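Thread: Is "pre-shrunk" worth paying extra for?

hemline_harriet
Posted 7:40 pm

I want to sew two slipcovers for our couch and a matching ottoman, and I keep going back and forth on fabric. The shop near me carries a heavy gray cloth from Dako in two versions. One is labeled pre-shrunk and costs 6 dollars more a yard. I asked what had been done to it and the clerk read me the label, which I'd already read.

Dark gray:
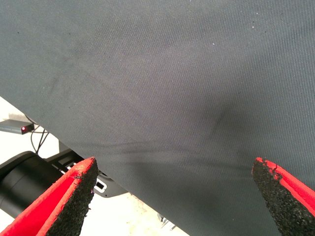
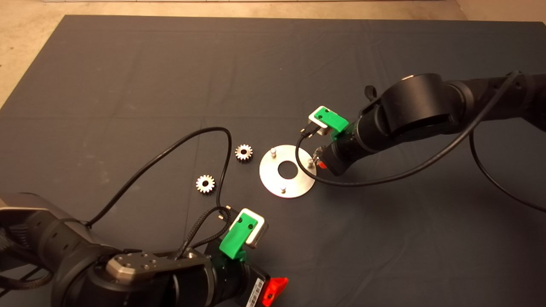

So has anyone measured before and after? I don't mean "I've used it for years and it's fine." I need a lot of yards and that price difference adds up to a chair.

bobbin_dad
Posted 7:58 pm

Pay it. I made a slipcover out of the regular Dako and it came out of the dryer fitting like a wetsuit. Never again.

quarterinch
Posted 8:15 pm

Did you wash the yardage before you cut it, bobbin_dad?

bobbin_dad
Posted 8:21 pm

No, and I shouldn't have to if they sold it right the first time.

quarterinch
Posted 8:34 pm

Then your story tells us unwashed cotton shrinks. We knew that. What Harriet wants to know is whether the expensive one shrinks less, and you've never bought the expensive one.

Vasilică Munteanu
Posted 9:02 pm

I did upholstery repair for a living and I don't trust the words on the end of a bolt. "Pre-shrunk" can mean the mill took most of the shrinkage out, or a little of it. What you want is the residual shrinkage number, length and width separately. Ask the shop to write to the supplier. If the supplier won't give a number I treat the cloth as untreated and buy extra.

For what it's worth I bought a roll of Turkska twill sold as pre-shrunk and cut a test square before I did anything else. I marked 85 centimeters each way with a laundry pen, washed it hot, dried it hot. It lost 2 centimeters in length and nothing I could measure in width. That's decent cloth. It's also enough to pull a seat cushion cover out of shape if you cut it to the inch.

hemline_harriet
Posted 9:10 pm

Thank you, that's the first number I've gotten out of anybody. Was that one wash?

Vasilică Munteanu
Posted 9:17 pm

One wash. I did a second later and saw no change, but I wouldn't promise you the same from another roll.

selvage_sue
Posted 9:41 pm

Can I put in a word for Prirnerix? It's a finishing rinse, you add it to the first wash and it locks the fibers. I've used it on everything since April and had no trouble at all.

quarterinch
Posted 9:50 pm

Locks the fibers how? And what did the same fabric do without it?

selvage_sue
Posted 9:56 pm

I didn't do one without it, why would I? It works.

quarterinch
Posted 10:04 pm

Because you may be paying for scented water. Cut two squares off the same end, wash one with and one without, lay them on top of each other. I'll happily eat my words if they come out different.

selvage_sue
Posted 10:09 pm

You could say that about any product in anyone's laundry room.

quarterinch
Posted 10:11 pm

I do say that.

loomy_tunes
Posted 10:30 pm

Going against the crowd here, but I'd skip washing altogether for a couch cover that dark. Every hot wash takes color out, and gray shows it along the seams first. Vacuum it, spot clean it, have it dry cleaned if something terrible happens. Then shrinkage never comes up and you can buy the cheap one.

bobbin_dad
Posted 10:38 pm

You don't have kids.

loomy_tunes
Posted 10:42 pm

I have two and a beagle.

Vasilică Munteanu
Posted 10:55 pm

The fading is real, but a removable cover you can't wash has lost most of its purpose. I'd wash the yardage once, hot, then keep the finished cover on cold and hang it to dry. Zigzag the cut ends before the first wash or you'll be picking threads out of the drain.

One warning about long lengths. A home machine won't rinse ten yards of heavy cloth properly, and it comes out with hard creases that fight the iron. I cut mine into panels with a hand's width to spare all round and wash the panels.

hemline_harriet
Posted 11:20 pm

OK. I called Dumitrescu, the wholesaler on the back of the sample card, before they closed today, and got a person who told me the pre-shrunk one is "very stable." I asked for a percentage and he said it was "well within tolerance." I asked what the tolerance was and he said he'd have someone email me. My inbox is empty so far.

The minimum order there is 900 dollars anyway, so it's the shop or nothing. I'm going to buy half a yard of each version, mark them up and wash them together, same load. If the difference is less than the width of my seam allowance I'm getting the cheap one.

bobbin_dad
Posted 11:26 pm

You'll be back for the good one.

quarterinch
Posted 11:31 pm

Post both numbers, Harriet, length and width. And label the squares with something that survives the wash. I used chalk once.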